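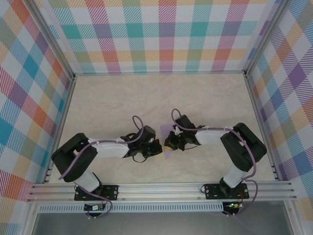 Will the robots take our jobs at the warehouse? Some of the hours have gone already, and the jobs that are left have changed more than the posters in the canteen let on.

Home About Work Allotment Old posts

Friday, July 18, 2025
Posted by the Back Shift Blogger

I've put off writing this for months. Partly I didn't want to sound like a man shouting at a kettle, and partly I kept thinking the thing would settle down and I'd have something fair to say. It has settled down a bit. I'll try to be fair.

I work at Goodwin, on the returns side. People send back cloth goods, napkins, scarves, cushion covers, and we check them, fold them, bag them and send them round again or send them to the skip. In April we got Prarnel, two pairs of arms from a firm called Skistov, along with a piece of software called Nita that tells the arms, and us, what to do next. I'm still not sure which of those two it was bought for.

The folding is what gets shown to visitors. Two arms facing each other, one piece of cloth on the table, and a lot of nodding. When it goes well I'll admit it's pleasant to watch. When it goes badly an arm pinches air, goes back, pinches air again, and then Nita lights up my screen with ASSIST. I walk over, flatten the cloth with my hand, press the green button and walk back. It takes me less time than it would to fold the thing.

We were told at the April briefing that a station would do 560 items a shift. I've seen the board at the end of a decent day and it said 281. The answer from upstairs is that it's learning. Fine, but so was every new starter we ever had, and they got two weeks before someone had a word.

What has changed for us is harder to put on a board. There used to be six of us round the long bench and you could talk. You'd fold without looking and you'd hear about somebody's boiler or somebody's daughter's driving test. Now there are four, spread out, each with a screen, and you can't hear much over the fans. Two people moved to loading, which they were told was a choice. One of them has a bad shoulder, so you can guess what sort of choice it was.

And the work that's left is the fiddly stuff. The machine gets the flat, clean, square pieces, the ones you used to do while you rested your brain. We get the fitted sheets, the stains, the bags with a sandwich in (yes, really) and the ASSIST calls. Nobody has dropped the target to match. We're told the boring part has been taken away from us. I liked the boring part. It was where you got your breath back.

Then there's the timing. Nita logs how long each of us takes to answer a call. The number was 40 seconds, then it was lowered to 15 because the average looked good, and the average looked good because we'd all been running. I asked at a meeting who the figure was for and was told it was for 'visibility'. I wrote that down on the back of my hand.

In fairness, my wrists are better. I was strapping the left one every night last winter and I haven't touched the strap since May. A couple of the younger ones have been trained to look after the arms, changing the gripper fingers, tightening cables and so on, and they enjoy it. They got a certificate. They haven't got a rise yet, and I've told them to keep asking.

I don't hate the machines. They're only doing what they've been set to do, often quite badly. My trouble is with how it was sold to us, as help, when nobody had asked the people at the bench what we needed help with. I'd have said the lifting. The bales come in on a cage, you bend, you haul, you twist, and that's what does people's backs in. There's no arm for that. A new cage trolley with a raised floor would do it, and we've been asking for one for longer than I've had this blog.

There's a review in the autumn and we've been told our views will be fed in. I've typed mine out. It's a page and a half and the trolley is in it twice.

Comments (4)

tealeaf_terry
Same at our place, only with labels. They took the easy half away and left the target where it was. Ask for the target in writing, it slowed ours down a bit.

M. from packing
You've left out that the old bench was freezing and half of us were off sick every February. I don't miss it. Agree about the trolley though.

nightbus
I look after similar kit at another site and 281 isn't bad for soft goods in the first few months. Cloth is horrible for robots. Whoever promised double that should be made to stand there and press the button.

Back Shift Blogger
M. – fair point about the cold, I'd forgotten the gloves. nightbus – I'd pay to see it. Do your lot get timed on the calls as well?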